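**Grollalix opens household repair grants to renters**

April 2021 — Grollalix, the home goods cooperative based in Mivberg, will begin taking applications this week for a small grants program that helps renters fix or refinish furniture they already own. Up to 3,000 households can be accepted in the first round.

The program grew out of a trial run in February, when 527 households in the Buzatu neighborhood received repair vouchers. Most were spent on tables, chairs and dressers. Loose joints and worn finishes were the most common problems.
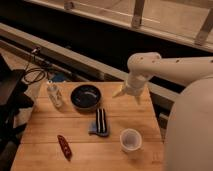
"People were ready to throw out a good table over one bad leg," said Rania Bataineh, program manager at Grollalix. "A new one costs several times what the repair does, and plenty of families can't pay for either right now."

Each voucher covers labor and basic materials at a participating shop. Renters can use it for up to two pieces of furniture. Upholstery is included, but mattresses, electrical items and built-in cabinets are not. Work must be booked within five weeks of the voucher being issued.

Grolitz, a woodworking shop on the east side of Mivberg, will handle larger pieces and offer pickup for applicants who don't have a car. Smaller jobs will go to shops closer to the applicant's home.

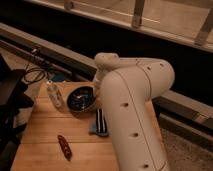

Nizar Sayegh, who runs the Grolitz shop, said refinishing jobs usually take longer than customers expect. Oil finishes need time between coats, and older pieces often have to be reglued first. He asks applicants to send clear photos of the damage and to mention any earlier repairs — especially glue or filler.

Applicants must rent their home and live within Mivberg city limits. Proof of address is required. There is no income test in this round, but households with children or older adults will be placed first if demand is high.
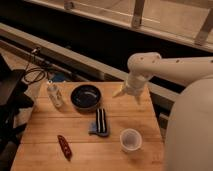
Forms are available in English, Arabic and Spanish at the Grollalix front desk and at all Mivberg library branches. Completed forms can be dropped off or mailed. Applicants will be notified by letter.

Shops that want to join the program should ask for Rania Bataineh at the Grollalix office.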